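Two days on foot above the Lukari valley

I came back from the mountains with sore knees and a phone full of notes, so I will try to write it down before I forget the names of the paths. We went in September, Bożena Baran and I, for two days. The plan was simple: walk up from the village of Desolska, sleep at the Kołodziej hut, and come down on the other side to Fidari, where there is a bus.

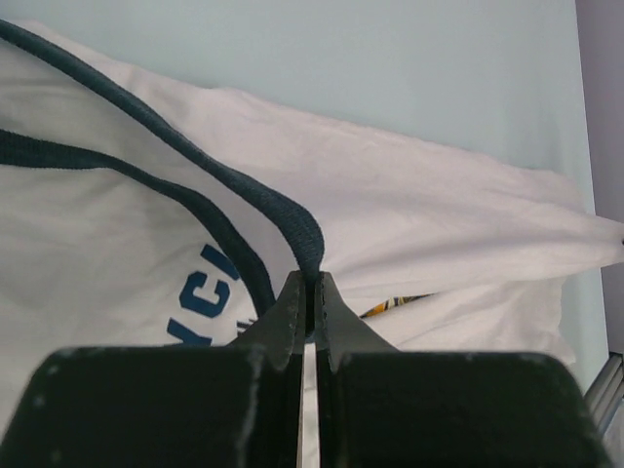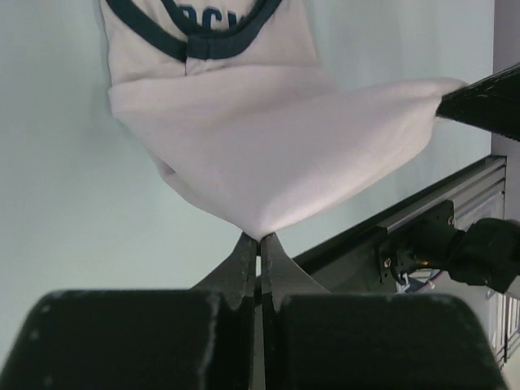
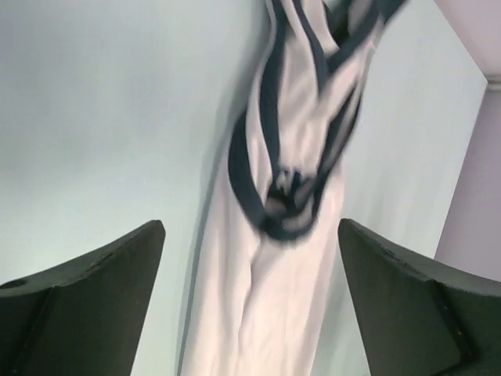 White cloth and dark navy.

Desolska is a small place with one shop and a church with a green roof. The shop opens at seven, and I advise you to buy bread there, for the hut has only soup and crackers. The path begins behind the church. The first hour goes through beech forest and is quite steep, with many roots. I was slow. Bożena was waiting for me at every bend and eating my nuts.

After the forest you come out at a meadow with a spring, marked on the map with the number 778, which is the height in meters. The water is very cold and tastes a little of iron. From this meadow you can see the whole Lukari valley, long and narrow, with the river on the left side and hay barns on the right. The farmers had already cut the grass for the second time and the smell was everywhere.

Then I made a mistake. At the meadow there are two paths with almost the same mark, one yellow and one orange, and the orange paint is so old that it looks yellow. We took the wrong one and walked for forty minutes toward a quarry. If you see a rusty gate, turn back. The correct path goes up along the stone wall and crosses a low saddle at 847 meters. It was windy there, and I put on everything I had in my backpack.

The hut stands a short walk below the saddle. It has bunk beds, a stove, and a long bench by the south wall where everybody sits in the evening with their shoes off. We met a couple with an old dog who go there every year. They told us that in spring the whole slope is full of crocuses, but the path is muddy until May. I slept badly — somebody was snoring like a tractor — but the sunrise was worth it.

The second day was easier. The way down to Fidari follows a stream, and you cross it many times on flat stones. After heavy rain I would not try it. Near the end there is a ruined mill where we ate our last bread and cheese, and a man repairing a fence gave us plums.

The bus from Fidari leaves in the early afternoon, from the stop opposite the school. You pay the driver in coins. We were there much too early, so we sat on the grass and looked at the map for next time. Bożena wants to follow the ridge to the north. I want first to buy better socks.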